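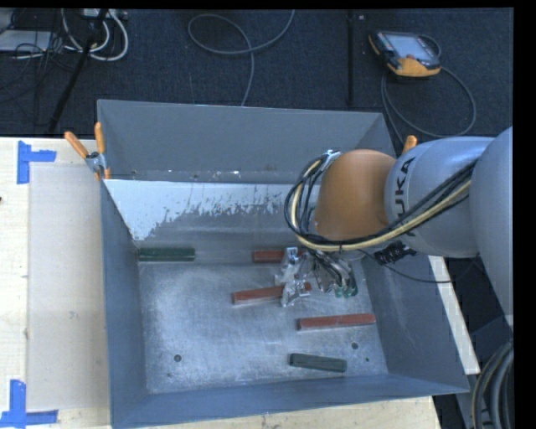 A reader in Utar writes that the blocks ought to be kept in a bin with sloped sides, as they were at the old Grendness workshop, so that they slide back to the middle when the bin is knocked. Ours lives on the wooden table now, and the reader can come and see it any afternoon.

Grendness Block Room: Gallery

The block room opened in October in the back half of the Traltora building, which dates from 1898. We keep 77 blocks in all, sorted by color. Most of them stay on the shelves by the door, and a few go into the gray metal bin at any one time. The notes on this page cover the bin and the blocks in it.

The bin
Gray metal, open at the top, with a taller panel standing up behind it. The upper wall inside is a lighter gray and has whitish streaks and splatter on it. Orange-handled clamps hold at the rim. There are small holes in the floor, so very small parts should go in a tray instead.

The blocks
Reddish brown and dark green, all rectangular. The rest of the green ones are on the second shelf. Please put blocks back by color and lay them flat. They do not need to be stacked.

Dust
The floor of the bin gets dusty. Use the soft brush hanging next to the sink and empty the dustpan into the gray can outside. No water on the blocks, please.

Borrowing
Blocks go out in sets of 3. Write the set number on the card and leave the card in the box. The Ayala room has its own supply, 51 at the last check, and theirs are marked on one end. If you find a marked one on our shelves, leave it on the windowsill and it will go back with the next delivery.

Open afternoons until 5. Use the side entrance.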